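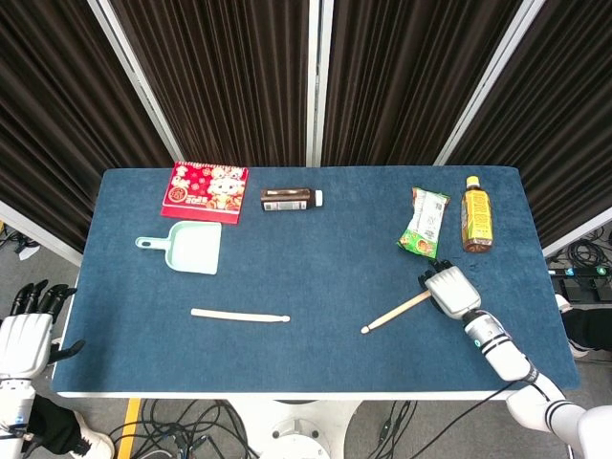
Wemuvstead Home Moves Advice Service
A thread for anyone who will be moving home in the Gramville area this summer. It covers packing, meter readings, post, deposits and the day itself. Please read to the end before contacting the advice line. (1/19)

2/19
June is our busiest month. Tenancies at the Szalai Court and Presska Road estates commonly end in the same fortnight, and removal firms fill their diaries early. If you have a confirmed date, book now. If your date is not confirmed, ask the firm whether a provisional booking can be held and what it will cost you to change it.

3/19
Obtain written quotations. A quotation should state the number of people attending, the size of the vehicle, whether packing is included and what happens if keys are released late. A price given over the telephone is difficult to rely on afterwards. Keep the email.

4/19
Residents often ask whether they need a survey of their belongings before a quotation is given. For a one-bedroom flat, a list is normally enough. For a house, a visit or a video call is advisable. Remember to show the loft, the shed and anything kept at a relative's address which is to be collected on the same day.

5/19
Start with the rooms you use least. Books should go in small boxes. Large boxes are suitable for bedding, cushions and lampshades. A large box filled with books will frequently give way at the base, and most firms may decline to lift it.

6/19
Small household items cause more delay than furniture. Drawers and the tops of cupboards hold a great many things that belong to no particular room. We suggest clearing one drawer each evening in the fortnight before you move, and deciding at that point whether each item is to be kept, given away or thrown out.

7/19
Medicines should not go in the van. Keep them with you, in their original packaging, together with any repeat prescription slip. Medicines which are out of date or no longer needed may be returned to a pharmacy. Please do not pour them down the sink or place them in household waste.

8/19
Label boxes on the side as well as the top. Once boxes are stacked, the top cannot be read. Write the room at the new address, which may differ from the room at the old one. Our advisers are regularly told of kitchen boxes left in a bedroom for this reason.

9/19
Contents insurance. Tell your insurer the date of the move and ask whether belongings are covered in transit. Some policies exclude items packed by the householder. The remover's own cover may be limited to a fixed sum for each item, and the limit will be in the terms and conditions. A resident who contacted us last summer had assumed cover of £3,000 for a piano. The policy did not cover musical instruments in transit at all.

10/19
Meter readings. Take readings for gas, electricity and, where fitted, water on the day you leave, and again on the day you arrive. Photograph each meter so that the serial number can be read. Send the readings to the supplier yourself, even if the landlord or agent has said that they will do so.

11/19
Council tax. You must tell the council when you move, whether or not you are staying in the same area. The online form takes a few minutes. If you will be living alone at the new address, apply for the single person discount at the same time. It is not carried over automatically.

12/19
Post. Redirection should be arranged well before you move. Every surname in the household needs to be included in the application, and former surnames are easily forgotten. Banks, the GP surgery, the dentist, schools and the vehicle licensing authority should each be told separately. Redirection does not update their records.

13/19
Deposits. Tenants should find the check-in inventory now and read it against the property as it stands. Fair wear and tear is not chargeable. Marks from furniture, missing light bulbs and uncleaned ovens are the entries we see most often in disputed cases. If something was already damaged when you arrived, look for the email or photograph in which you reported it.

14/19
Cleaning. A tenant is expected to leave the property as clean as it was at the start of the tenancy. You cannot be required to pay for a professional cleaner of the landlord's choosing. Leave enough time to clean after the furniture has gone, and pack the broom, the vacuum cleaner and a supply of bin bags last so that they remain to hand.

15/19
Large items. The Gramville collection service takes up to 4 items per booking. The charge is £40, payable in advance. Mattresses must be dry and bagged. Fridges and freezers must be emptied and unplugged. Items left on the pavement without a booking are treated as fly-tipping, and the household may be fined.

16/19
Parking. If the van needs to stand in a permit bay at either address, apply for a suspension or a visitor permit in good time. Applications made on the morning of the move cannot be processed. Residents of Szalai Court should note that the rear gate is locked from 8 pm and that vehicles inside at that hour will need to wait for the duty officer.

17/19
The day itself. Keep one bag with you containing keys, phone chargers, tenancy or completion papers, a change of clothes, toilet paper and something to eat. Walk through every room before you lock up, opening each cupboard. Check behind doors, where dressing gowns and coats are often left on hooks. Take down any curtains that belong to you, and leave those listed on the inventory.

18/19
Some questions received since our last thread, with replies from Aisling Duggan, Senior Adviser.

May my landlord show people round while I am packing? Yes, with reasonable notice and at a reasonable hour. You may ask for a different time if the one proposed is not convenient.

Must I be present for the check-out inspection? There is no duty to attend, but we recommend it. Take your own photographs either way.

The completion date has been put back and my van is booked. Telephone the remover at once. Many firms will move a booking without charge if another customer can take the slot, and the earlier they are told, the more likely that becomes.

Can I leave furniture for the next tenant? Only with the landlord's agreement in writing. Without it, the cost of removal may be taken from your deposit.

19/19
The Wemuvstead advice line is open from 9 am to 4 pm on working days. Large-print copies of this guidance are held at the front desk, and translated copies can be requested by email. Please have your tenancy agreement or completion letter with you when you call. We cannot recommend individual removal firms, and we are unable to give advice on individual cases in replies to this thread.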